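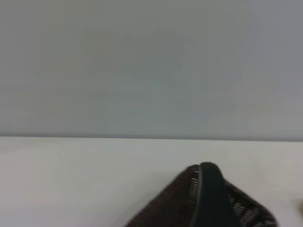
The Nekthorpe basket trial is a bench test for robot grippers in which an arm picks up a piece of soft food from a table and puts it in a woven basket. It was drawn up by Eftychia Giannakopoulos to compare two-finger grippers sold for light food handling, and it has since been used mostly by the people who sell them. Whether it measures the gripper at all is disputed.

Setup

The trial calls for a pale matte table, a plain wall behind it, one dark basket and one food item, usually a bread roll. A small camera sits at the wrist and at least one other is fixed beside or above the table. The rules set a limit of 300 attempts per gripper and say nothing about the age of the bread. That is a serious gap – a roll left out overnight is a much easier thing to grip than a fresh one.
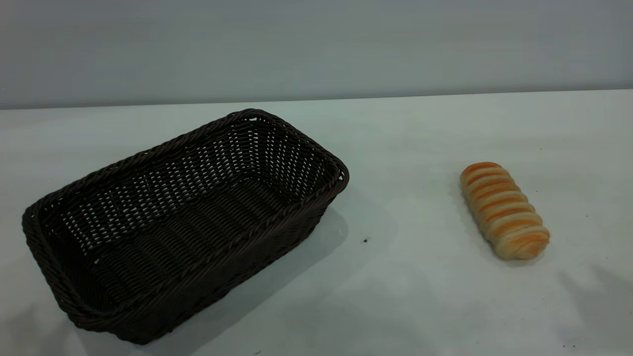
A dark basket on a white table is close to the kindest target a vision system could ask for. Critics have said so since the first results came out. The rim stands out sharply, the wall adds no clutter, and a controller that does well under these conditions may do poorly over a steel counter or a stack of similar trays. Supporters answer that the plain background keeps lighting and clutter from hiding differences between grippers, which is fair as far as it goes.

Results

The best-known comparison put the Vikimel soft-finger gripper against the stiffer Grando, with both run from an Amoah controller. It covered 1561 attempts across several units of each model. The Vikimel was reported as the clear winner, but 828 of the attempts were made after its grip force had been retuned, and the Grando was left at its factory setting throughout. No run with both grippers tuned has been published.

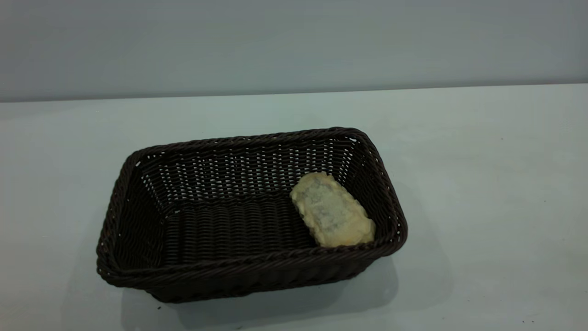

Scoring is the other weak point. An item counts as placed if it ends up inside the rim, whatever its position and whatever its condition. Dela Mahama, who repeated part of the trial in February, argued that a torn or flattened roll should count as a failure and that leaning against the side should at least be noted. Her own scores were lower for both grippers and the gap between them was small enough to ignore. She also found that the wrist camera was of little help in the last stage of the approach, when the rim was too close to focus on, and that the fixed camera was doing most of the work.

Use

Sellers now quote the trial as a single percentage, often without the controller or camera positions. A longer version with 2000 attempts and several kinds of bread has been proposed. It would still use one basket.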